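4.2 What people do when the unit price is missing

I'll come clean at the start of this section: I thought the unit price question would be the dull one. Peiyu Shi and I had pencilled it in as a half page between the loyalty cards (4.1) and the return trips (4.3), and it ended up eating most of our May. So it gets more room than we promised in the outline, and the loyalty cards got a haircut.

Some background for readers who don't spend their weekends squinting at shelf tickets. A unit price tells you what you pay per 100 grams, per litre, per sheet or per item. It's the small print beside the big print. For flour or olive oil it works nicely, and most of our shoppers in Urnside knew where to find it and used it at least now and then. The trouble starts with goods sold by the piece, where the number on the pack is small and the pieces aren't the same from one pack to the next. Razor blades, sponges, light bulbs, toothbrushes, batteries. Quite a few shops don't print a unit price for these at all, and when they do, it's sometimes per item and sometimes per pack (which is no help to anybody!).

We collected 2957 till receipts from shoppers in Urnside and Worcombe, and I did follow-up chats with 48 of the people who handed them in. One asked to be taken out afterwards, so everything quoted below comes from the remaining 47. The chats were loose. I had five questions on a card and I don't think I ever got through them in order, mostly because people love talking about groceries once you get them going, and I love listening.

What I'd expected to hear was mental arithmetic. You have a single for one price and a multipack for another, so you divide and go with the cheaper one. A few people did tell me they do this, and a retired bookkeeper in Worcombe did it out loud for me with a pack of sponges, to the cent, faster than I could get my phone out. But for most people the division never happened. They had a rule they'd settled on years ago and they stuck to it. "Big pack's always cheaper" was the favourite. Then there was "I only buy what I need this month", which came up a lot among renters and people in share houses, where cupboard space is tight and anything left in the bathroom is fair game.

The favourite rule is right most of the time, by the way. I don't want to sound snooty about it. In our receipts the bigger pack usually did come out cheaper per item when we could match like with like. Where it let people down was in two spots. The first was specials: a single marked down for the week can easily beat a multipack at full price, and the people with the strongest big-pack habit were the least likely to have noticed. The second was the matching itself, which gave us no end of grief at the coding stage as well. Is a child's toothbrush the same item as an adult one? Gülizar Karakaya, who coded the second batch, said no, and I said yes for about a week until she wore me down. Parents don't swap one for the other, so comparing their price per brush tells you very little about a choice anybody is making. We recoded the lot, and Table 6 uses her categories.

The same goes for quality, only it's fuzzier. Several shoppers told me that they don't trust a low price per item because they assume the cheap ones wear out sooner. That may well be so for some goods. Our receipts can't say, and I'd be wary of anyone who claims theirs can. What they do show is that people who mentioned durability in the chats bought fewer multipacks overall, and that this held for batteries and razors but faded away for sponges. Peiyu thinks sponges are simply too cheap to worry over. I think so too, on most days.

Aebischer makes a related point about attention, that shoppers save their effort for the items that feel expensive, and Bilametti's work on shelf tickets found people reading the big number first and often stopping there. Our chats fit with both. One woman put it better than either paper, I reckon: "I'll walk across the road to save on petrol and then chuck any old thing in the basket for the bathroom." She laughed, and then she asked me whether I was going to tell her off. I wasn't. My own receipts are in the Urnside batch and they're nothing to be proud of.

Figure 5. Two toothbrush products held next to each other at the shelf: a multipack labelled "6PCS" and a child's toothbrush package. Under the final coding, adult and child brushes fall in separate categories.
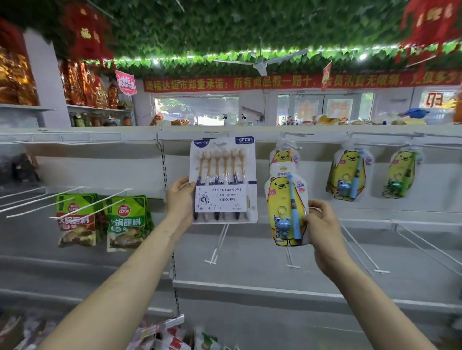 Is the bigger pack always the cheaper buy per item?

Usually, but a single on special can beat a multipack at full price, so it pays to divide the price by the number of items before you choose.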